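Malura Handheld Gripper Kit (pair)
Product code 1515
Home > Workshop Builds > Grippers and End Tools

The Malura is a two-handed gripper set supplied in parts for assembly at home or in a shared workshop. It is intended for builders who wish to record manual tasks at a bench and replay them later on an arm of their own construction. The design is maintained by Flor Usuga and Levente Gál at the Brerkano community workshop, where members may book a bench for assembly.

Each gripper is held in one hand and closes two facing fingers on the work. Soft goods such as a child's cap and open shapes such as a wire stand are suitable first subjects, as they demand quite different grips.
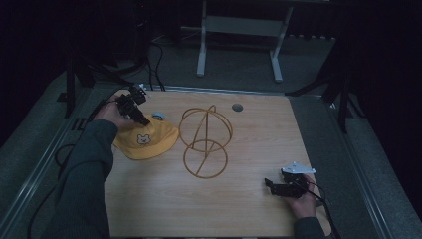
Cables should be led back past the wrist and secured before a session begins. Members using the Brerkano bench are asked to leave the side rails clear of tools and to return stands to the store by 6 p.m.

Fingers
Fingers are a wearing part. They may be printed by the builder from the files supplied, or ordered in pairs as product code 1694. Screw holes should be cleared of stray material prior to fitting. Inserts are to be set square and allowed to cool fully before a screw is started. Pad faces should be inspected at regular intervals and any rough edge dressed with a fine file.

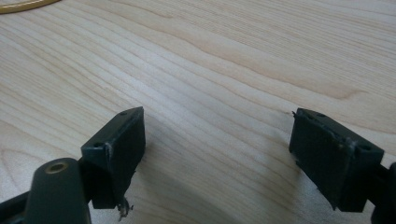 Gripper fingers in the open position over the bench top. Scratches and small chips are visible on the right-hand finger.

Supplied with the kit
Printed parts for two grippers
Threaded inserts and screws
Cable set, 900 mm
Assembly guide (printed copy on request)

Not supplied: camera, recording computer, soldering iron for inserts.

Colour
Dark plastics only. Other colours may be printed by the builder from the same files.

Ordering and enquiries
Orders received by noon on Monday are packed the same week. Replacement parts are available to the original purchaser and to registered workshops. Enquiries regarding assembly should be directed to Leidy Ccori at the Brerkano front desk, quoting the product code.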